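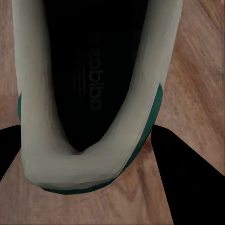
wrist view in sim, shoe between the fingers, heel end

Grasp planner thread, quick one before I lose the thread of it myself. Been on this shoe for most of July.

Old planner in Nerkadon scored contacts on the full mesh. Fine for boxes. On a sneaker it kept picking the collar, both walls, then complaining about the gap inside.

So: crop the cloud to the heel, fit a U, only sample pairs across it. 2,508 candidates before the crop, 398 after. Planning time way down, didnt even touch the solver.

Perception side is messier. Black insole = segmentation reads it as a hole. Pale collar comes out clean tho. Fabian Mösli said just mask the inside and use the rim. Did that. Rim only.

Also black fingers near a black insole, the mask bled into the gripper twice -- now we render the finger silhouette from joint state and subtract it first. Should have been there from day one.

39 poses still fail, all with the toe yawed hard toward the camera. Looks like the U fit flips. Marlies Marti has a branch with a prior on heel direction, merging tonight if the tests pass

Config is in the Stikau repo under grasp/shoe. Dont use the defualt finger margin, its too tight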